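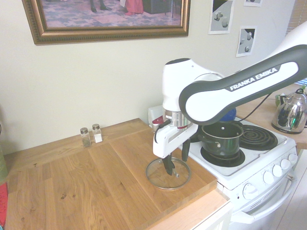

Glass lid with a metal knob, on the counter in front of the stove.

Hisell 16 cm saucepan with glass lid – four months of daily use

I bought the Hisell in December to replace an old Renex pan whose handle had worked loose for the third time. It cost 663 crowns at Bodden, lid included. I cook for two, mostly porridge, rice, eggs and sauces, so a small pan gets used more than anything else I own.

Heating is even enough. Rice for two takes 11 minutes on the lowest setting that still simmers, then a rest with the lid on. The Renex always left a brown ring in the middle and this one doesn't. Milk still catches if you walk away from it.

The lid is the best part. It sits flat, it doesn't rattle much, and I can check the rice without lifting it. The knob gets hot after a long simmer, so keep a cloth nearby. Mine came slightly loose in the second month and needed a quarter turn with a screwdriver. It has stayed put since then.

The coating is fine so far. I use wooden spoons and wash it by hand. There is one faint mark near the rim, from a whisk, and that was my fault. I would not trust it in the dishwasher, whatever the box says.
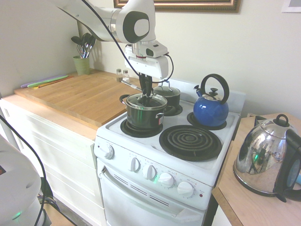
Lidded pots and the blue kettle on the white stove.

Two complaints. First, there are no measuring marks inside, and the Renex had them. Second, it has no pouring lip. Thin soup runs down the outside unless you pour fast, and I now use a ladle for anything that matters.

I also borrowed the Illés saucepan from Branislav Vondráček for two weeks to compare. It sells for 1765 crowns and is heavier, with a thicker base. It holds heat longer and it pours cleanly. It is also slow to warm up, and on a small electric ring that gets tiresome at breakfast. For gravy and custard I preferred it. For everything else I went back to the Hisell.

Good for: rice, porridge, eggs, reheating.
Less good for: anything you need to pour.
Would I buy it again: yes, at this price. At twice the price I would save up for the Illés.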